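Diplomacy and Crisis: Handout 2
Who speaks for the alliance?

Reading for this session: the course pack up to the end of the Groltberg material. The maps at the back are worth a glance, if only to establish that Prarnton is an island and Nendanach isn't. Last year's exam scripts were divided on the point.

1. Where we had got to

Last time we looked at how governments talk to each other when nothing much is happening. They do it constantly, at a low level, in language designed to be forgotten. This session is about what changes when something has happened overnight and a minister has to say a thing in front of microphones before lunch.

Our running case is the Lò crisis. The three governments are the ones from the simulation pack: Nendanach (large, nervous, has the navy), Groltberg (rich, landlocked, has the bank) and Prarnton (small, has opinions). Lò is the port all of them would rather not discuss. In the scenario, shells land on the customs quarter in October, and within a day each capital has put out a statement.

2. The anatomy of a joint statement

Put the three statements side by side and they look like one statement that has been left out in the rain. All of them "condemn". Two of them "condemn in the strongest terms", a phrase which has been used so often that leaving out the last four words now counts as a signal. Prarnton adds that it is "considering all options", although it owns very few.

Watch the verbs. "Calls on" costs nothing. "Urges" costs nothing but sounds as if it might. "Will" is expensive, and you will find it only once in the whole bundle, attached to the word "consult".

Watch also who is said to have telephoned whom. The readout of a call is written by each side separately, and the two accounts may seem to describe different conversations. Groltberg's readout says the leaders "agreed on the need for a firm response". Nendanach's says they "discussed a range of matters". Both can be true. A good historian reads the two together and pays most attention to whatever is in one and missing from the other. 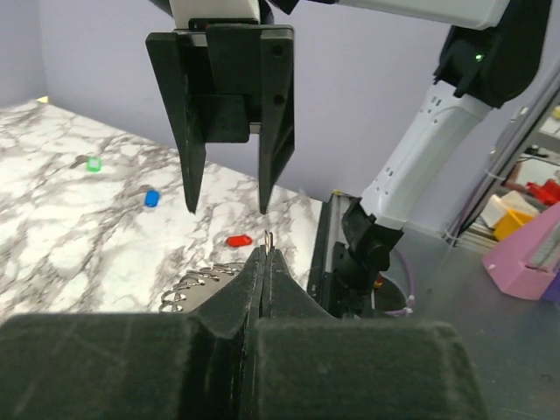
Does a joint statement commit a government to doing anything?

Very little, in law. Most are political declarations, and the drafters take care to keep them that way by avoiding the wording of a treaty. The cost is in reputation: a government that signs and then wanders off will be reminded of it at the next summit, usually over dinner.

3. Evidence and attribution

The awkward stage comes when somebody asks how the ministers know who fired. In the scenario the first intelligence summary runs to 33 lines and the full report to 503 pages, and the public quarrel is conducted almost entirely by people who have read the shorter one.

Three expressions to keep apart in your essays. "Alleged" means someone has said so. "Assessed" means an official body thinks so and has attached a level of confidence, which journalists then remove. "Established" means an inquiry has reported, by which time the minister concerned has generally moved to agriculture.

Don't treat caution as cowardice by default. Prarnton's delay in naming a culprit looks feeble on the day and rather sensible a month later. Equally, don't treat it as wisdom by default. The pack includes the cabinet minute, and what they were waiting for was to see what Nendanach would say.

4. Parliament, or the lack of it

Whether the legislature must be recalled before force is used depends on the constitution, on custom, and on how the vote is likely to go. Groltberg requires a vote. Nendanach has a convention of holding one, which its government regards as binding whenever it expects to win. Compare both with the notes on war powers in Handout 1.

5. For the seminar

Bring a redraft of the Prarnton statement, no longer than the original, in which every verb commits the government to something. Then bring a second version that its finance ministry would let out of the building. Expect the second to be shorter.

Essays go in the box outside the departmental office. The box is the grey one; the green one is recycling, and has been a harsher marker than I am.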